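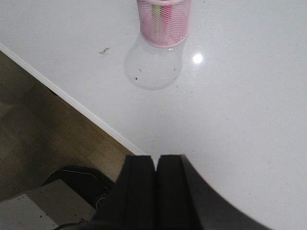
Pen cup with the gripper beside it.

Desk-reset robot at our office: whose job does it end up being?
Posted by slowlane_ops

Our office on the Pernilau side of town got a Kerkar arm in April. It is meant to put markers back in cups and tidy the shared tables, and the sales sheet says it frees the front desk from "low-value motion." I am the front desk. So far I still do the tables, and now I also watch the arm and fill in a log. My manager quotes 1,593 successful picks from the Skatcombe trial. Successful according to who? Has anyone had one of these long enough to say if the work really goes down? 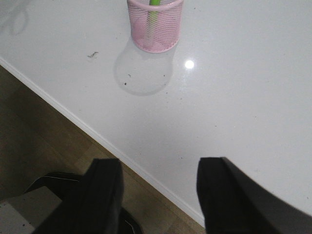 Same cup, gripper open.

tallyho_facilities

Depends what you call work. We ran one for two months. Putting a marker in a cup takes a person a second, and you do it while walking past on the way to something else. You can't hand over a job like that and get an hour back. What we got was a new chore: someone had to set the table up the way the arm liked it and stay near the stop button. That someone was whoever was paid least.

Ask for the log from your own tables and leave the trial out of it. Ask what counts as a pick. Ours counted lifting the marker and did not care where it landed.

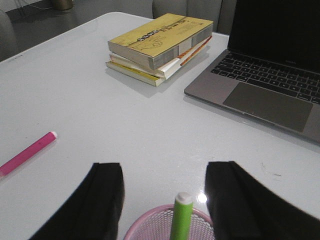 Green marker in the cup, pink one still on the table.

Also ask who wipes the table. Ours never did crumbs or lint, and crumbs were most of my complaints.

gus_in_receiving

robots are fine, people said the same about the dishwasher

Sisay_user_2

I'm less gloomy than the first reply, but not by much. The arm we have does put markers away. My objection is that my job description changed and my pay didn't. If you are minding a machine, get that written down, with hours. I kept my own sheet for 200 resets, noting each time I had to step in, and that sheet did more for me than any meeting. They took the log duty off the front desk after I showed it.

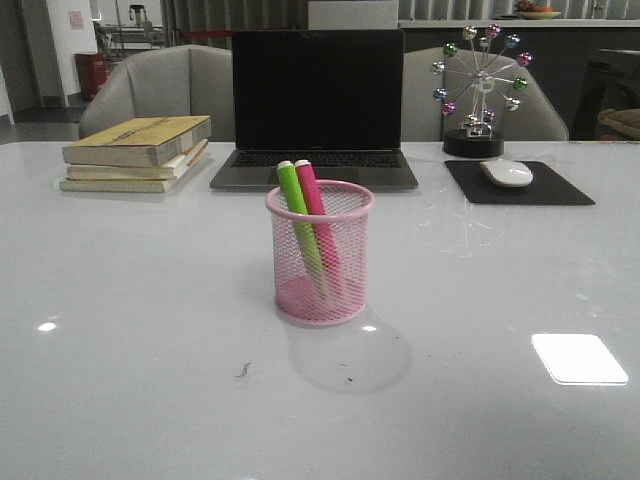 Both markers in the cup.

A tidy table tells you nothing about who tidied it. Write down the time and who touched what, every run, before anybody asks you for numbers.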